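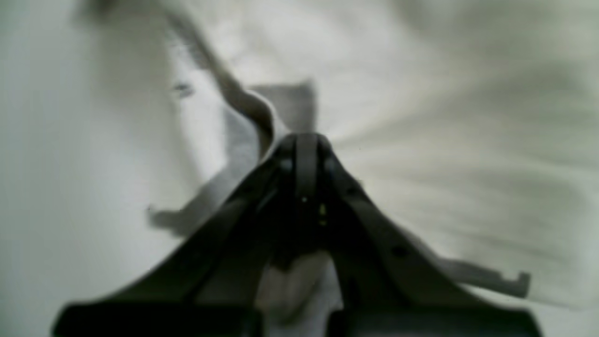
Trimedholm list members keep telling me that a flat sheet should be folded straight off the bed, no table, no second pair of hands, and it will come out square. I have tried this every week since February and I would like to know what size of bed these people sleep in.

To: trimedholm-linens
Re: Re: Re: folding white cloth without the wrinkles

On Thursday a list member wrote:

> I can't see why this has to be so complicated. Lay the
> sheet out on the bed, smooth it from the middle with the
> flat of your hand, bring the bottom hem to the top hem,
> and do it again. Then fold in from the sides. With the
> Clita sheets it takes me no time and there isn't a crease
> in them when they come back out of the closet.
>
> If yours are wrinkled it's because you left them in the
> basket. Get them out of the dryer while they're warm and
> you won't need an iron at all.
>
> Also, has anyone tried the linen spray from Poduval? My
> sister swears by it.

Well, I did lay it out on the bed. I smoothed from the middle. What happens when you smooth from the middle is that the wrinkles go to the edge, and then you fold the edge over, and now you have the same wrinkles in two layers. Smooth it again and they travel back the other way. I don't doubt that yours look fine from the closet door. Mine do too. I'd like to hear what they look like unfolded.

About getting them out warm: I've read that on this list more times than I care to remember, and I have never seen anyone say what they were comparing it with. So last week I did two sheets from the same set. One came out the minute the dryer stopped. The other sat in the basket for 18 hours, all evening and overnight, with towels on top of it. The warm one was better when I folded it, I'll give you that. Then both went on the shelf under the winter blankets, and when I pulled them out on Sunday I had to look at the laundry tag to tell which was which. The pressure of the pile did more than the dryer ever did, for good and bad. It put a hard line down every fold.

I have nothing against Clita, but the set I bought says 145 on the band for the short side and it has never measured that since the first wash. One hem is also longer than the other. If you bring the bottom hem to the top hem on a sheet like that, the sides can't meet, and you end up pulling one corner to make it behave. That's where my diagonal creases come from. The pull runs out from the corner. I used to blame my folding for it and now I blame the cutting.

What works somewhat better for me, and I'm not claiming more than somewhat:

Match the side edges first, the long ones, and ignore the hems until the end. Let the hems be off. Put the ragged end inside the last fold.

Don't pinch the cloth to move it. If I pick up a bit of the middle between finger and thumb to shift the sheet over, I get a little star of creases there and it stays. Slide a hand under instead and lift.

Shake it once before you lay it down. I know some of you shake it over and over. I couldn't find any difference after the first.

Fold it fewer times than you think. Mine went down to 6 layers when I gave up trying to fit it in the narrow cubby, and it looks better on the wide shelf.

As for fitted sheets, I'm not getting into that again. The last thread ran for weeks and I still roll mine up.

The Poduval spray I did try, since somebody brings it up every few months. The bottle I bought was 900 milliliters, so there's plenty left if anyone within driving distance wants it. I sprayed half a pillowcase and left the other half alone. The sprayed half smelled nice. I then did the same thing with plain water from the plant mister and got the same result without the smell. Maybe it does something on heavier cloth. I'd be glad to hear from a person who tested it on only half of something, and less glad to hear from anyone's sister.

One real question before I go. Does anybody here still have one of the Mondgate folding boards, the wide kind with the hinge down the center? I'm told it fixes the uneven hem problem, and I don't believe it, but I'd pay postage both ways to borrow one and find out. I'd try it on the Clita sheet first and then on an old heavy one that was cut straight, and post what I get for both.

Please trim your quotes when you reply. The digest is getting very long.

--
trimedholm-linens: to stop receiving messages, send a blank note with "leave" in the subject line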